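Chapter 4
Learning from Examples

How do you teach a robot arm to tidy a living room? You could try writing a rule for every cushion, bottle and scrap of paper, and you would be writing for years! A far more exciting way is to show it – again and again, in rooms that look lived in.

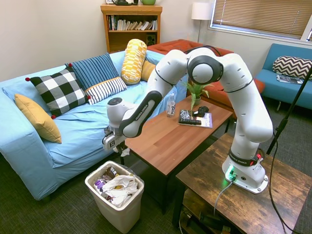 Each run from start to finish is called an episode. In this chapter you will plan a set of 300 episodes, record the first of them, and learn to spot the ones worth keeping. Messy rooms are welcome – a system that has only met bare tables has a lot left to learn. We begin with section 4.1, on choosing a task.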